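Lab visit: Yau, Wokdale site

Our group spent a Friday at Yau's manipulation lab in Wokdale. Keerthana Hegde met us at the door at nine and handed out badges. There were five of us from Sollberg, mostly from the test engineering side, and the reason for going was their work on training arm policies in simulated kitchens.

The first hour was a talk by Harish Thampi. His team builds kitchens in a simulator, changes the colors, textures and cabinet layouts from one to the next, and trains a policy on the rendered view from the wrist. The current set has 588 kitchens. Walls can come out navy, cream or green, cabinet doors can mix colors no store would sell together, and the surface textures are picked separately from the shapes. The policy gets the wrist view and the joint positions. It does not get a map of the room.

The result they wanted to show us concerns what happens when the wrist view has no target object in it. Earlier policies tended to drift in those moments. Thampi's group added a short search stage, trained separately, in which the arm is started in a random pose and scored only on how soon the target comes into view. In their test set of 769 starts, the old policy found the target in 393. They are still rerunning the new one after a bug in the scoring script and would not give us a number, though Thampi said it was better in every layout they had finished.

Bram Lambrechts asked whether the random colors matter that much or whether the layouts do most of the work. Parvathi Pisharody, who ran that comparison, said layouts matter more for reaching and colors matter more for search. With colors fixed, the policy learned to look for one shade of countertop and did poorly when it changed.

After coffee we moved to the workstation room. Training runs overnight on 16 machines, scheduled with a tool called Fludia that was written in-house. Ngân Trình loaded several starting poses and stepped through them slowly. We spent most of our time on the hard ones, where the wrist is turned up toward the wall cabinets and very little of the counter is in view. She keeps a separate list of these and checks it by hand after each change to the reward.

Lunch was in the canteen next door. In the afternoon we talked about file formats and whether our fixture models could be loaded into their simulator. The collision meshes will need to be simplified first. Hegde is sending us the import notes, and Lambrechts will try two of our fixtures in February.

Parking at the Wokdale site is limited, so anyone going on the next visit should take the train and walk from the station.

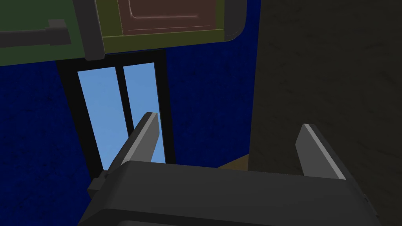
A wrist view in one of the simulated kitchens, with the gripper open and pointed toward the wall and window.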